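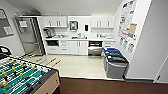
Ghazala Bangash

Tralell redesigned its search home page again this week, and I am begging somebody over there to leave the box alone. I use it maybe 100 times a day (don't judge me) and all I want is to type three words and get a list!

What I got on Wednesday was a big swoopy panel of "moments" that loads first, shoves the box down the page, and steals your cursor if you start typing too soon. My friend Haris Tarar timed it on his old laptop and it took nearly 23 seconds before he could click a result. He has switched to Plondari and keeps sending me smug little messages.

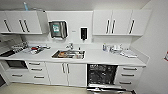 Who asked for this?

I get that search companies have to look busy. Gondal added its weather strip in March and everyone wrote it up like the moon landing. But a home page is a door, and I'd like to walk through it without being handed a brochure first. 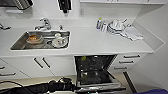 The kitchen counter, sink and dishwasher

The part that really bugs me is the off switch. There is one! It's 2 menus deep, under "Discovery," and it resets whenever you clear your cookies, so those of us who clear them every night get the panel back with our morning coffee. If you're going to ship a setting, let it stick.

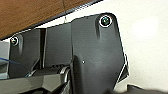
And please, put the settings link back in the top corner where it lived for years. I went hunting for it twice and ended up signing up for a newsletter by mistake. I'm giving Tralell until the next update, and then I'm off to Plondari too, and Haris can gloat all he wants.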